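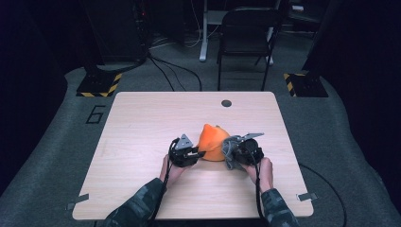
*The desk in question, pale top with rounded corners and the cable hole near the back.*

**Should I oil a desk top with wood grain? — Jullstead Home Forum**

**abenezer_g** — May 26, 2023
Hello all. I bought a second-hand square desk from a man in Vevholm for 40 pounds. The top is light, with a visible grain, but I do not know if it is solid wood or only a printed surface. My wife wants to oil it before August, when her mother comes. Is it a good idea?

**rossbench**
Look inside the cable hole. Take the ring out, it normally lifts with a fingernail. If the grain of the top continues down the cut edge, it is solid. If you see chips, leave the oil in the cupboard.

**Cletia56**
I disagree a little. A veneer also shows a different edge, and veneer can take oil very well. I have done mine 2 times.

**rossbench**
Thin veneer, yes, if the old lacquer is gone. On top of lacquer the oil stays sticky for weeks. I had to wipe a whole sideboard with white spirit.

**Cletia56**
Then you used too much. One spoon, wait 10 minutes, wipe.

**abenezer_g**
Thank you both. I took out the ring and I see chips, with a very thin layer above. One drop of water stayed round on the top, so I think there is lacquer. I will only wash it with mild soap.

**rossbench**
Good. Dry it well near the hole, the chips swell.

— Abenezer Gebremichael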